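[Robotik-AG] Re: Taskboard, Reihenfolge und Startposition

Von: Joscha Reuter
An: Liste Robotik-AG
Datum: 19. Juli 2020

Hallo zusammen,

Antworten auf Nusrats Mail stehen jeweils unter dem Zitat.

Nusrat Swati schrieb:
> ich habe am Ablauf für den Wettbewerb weitergeschrieben und
> hänge an zwei Stellen. Erstens: Fangen wir mit den weißen
> Tastern an oder mit den vier großen bunten Knöpfen? Tin-yau
> ist für die bunten, weil man die leichter trifft.

Ich bin für die weißen Taster. Sie sind klein, und wenn die Lage des Boards nicht stimmt, merken wir es dort zuerst. Bei den bunten Knöpfen geht auch ein schiefer Anflug noch durch, und dann steht der Greifer später am Drehknopf falsch. Im Juni haben wir so 2 Läufe verloren, das steht auch im Protokoll von Ashton.

> Zweitens: Von wo aus soll der linke Arm losfahren? In der
> alten Datei steht noch die Höhe für das Board von Kofler,
> das passt nicht mehr.

Die alte Höhe bitte löschen. Der linke Arm wartet mit geschlossener Planung direkt über dem Taster, die Fingerspitzen knapp darüber. Der rechte bleibt oben auf seiner Seite, bis der linke fertig ist. Von dort geht es senkrecht nach unten. Das Bild liegt auch auf unserer Wiki-Seite zum Board, ich kopiere den Abschnitt samt Fußzeile hier herein:

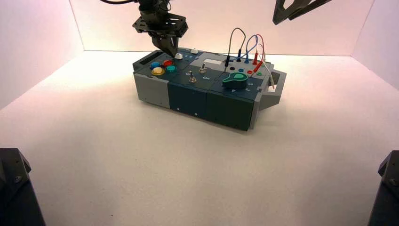
Seite zuletzt geändert am 19.07., Bearbeiter: jreuter

Die Kabel an den Buchsen hinten rechts stehen in Schlaufen nach oben. Für die Bahn zum Drehknopf heißt das: nicht quer von hinten anfahren, sondern von vorn. Pallavi hat den Wegpunkt dafür schon eingetragen, er heißt "knopf_vorn". Wer ihn umbenennt, muss auch die Aufrufe im Ablauf ändern.

Zu den Kippschaltern: Bitte beim Eintragen vorn und hinten unterscheiden und nicht einfach "Schalter" schreiben. Die Beschriftung "On" hilft nicht weiter, die gibt es dort mehrmals.

Wartezeit nach dem Drücken setze ich auf 700 ms. Bei 1000 ms kommen wir mit der Gesamtzeit nicht hin. Wenn Clistano (unser Ablaufprogramm, für die Neuen auf der Liste) dabei Fehler meldet, schickt mir die Logdatei und nicht nur die letzte Zeile.

Offen ist noch:
- Nusrat: Reihenfolge im Ablauf umstellen, weiße Taster zuerst
- Tin-yau: 15 Läufe nur mit den Tastern, Ergebnis in die Tabelle
- Ashton: Anmeldung für die Gruppe Brarkusa abschicken

Den Drehknopf nehmen wir erst dazu, wenn Tin-yaus Tabelle voll ist.

Gruß
Joscha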